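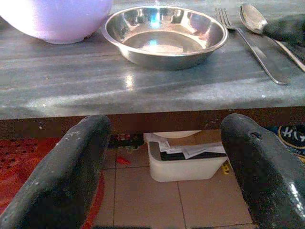 The marble table, with a steel bowl, a fork and a spoon on top and a tray of papers underneath.

I got to the apartment on a Wednesday at a time of day when most people are thinking about lunch, and the woman who runs the Barrientos supper club was thinking about forks. She asked me to leave her name out (her landlord reads a lot), so she's just going to be my host for this one. She talks fast and laughs at her own stories, and I liked her right away.

The table came first. She found it at Imard, the secondhand place behind the bus depot, and paid 400 dollars for it after two visits and a sulk.

"They wanted 500," she told me. "I went home. I measured my hallway. I went back and said I had 400 and a brother with a van, and the man just sighed at me."

It's gray marble on a dark brown wooden apron, and it weighs as much as you'd think. Getting it up the stairs took three people and most of an evening - her brother still brings it up at birthdays. I asked if she worries about stains.

"Oh, I did for a month! Coasters everywhere, I was horrible. Then somebody left half a lemon on it overnight and there was a mark, and I thought, well, now it's a kitchen table."

She feeds eight people on a good night, and everything gets mixed, plated and eaten on that one slab. The steel bowls are for dressings and chopped herbs. The plastic ones are for dough, and she won't hear a word against them.

"People give me beautiful ceramic bowls and I say thank you and put them on a shelf. Plastic is light. I have bad wrists. What do I want with a heavy bowl?"

We got on to the cutlery, which is where she really warmed up. She buys plain stainless steel and never matches it on purpose. A friend once gave her a fancy boxed set from Gesto and she used it twice.

"The spoons were too flat. You'd have soup on your chin. I want a spoon that holds something!"

I had to ask about the floor under the table, because I'd nearly put my foot in a tray of crumpled papers. She didn't even look down.

"That's my office. Receipts, shopping lists, the menu from last week if I wrote on the back of it. Once a month I sit on the tiles and sort it all out. I've tried a drawer. I put things in the drawer and they were gone forever."

Last winter's sorting turned up 720 dollars in grocery receipts she hadn't added to the books, so she now does it with a pot of coffee and the radio off. The supper club is called Fondent on paper, by the way, after a misspelling on the first form she filled out. She meant to fix it and then she'd already printed the cards.

Before I left she handed me a fork and a plate of potatoes with green sauce, and we ate standing up. The next dinner is in June and she's already full.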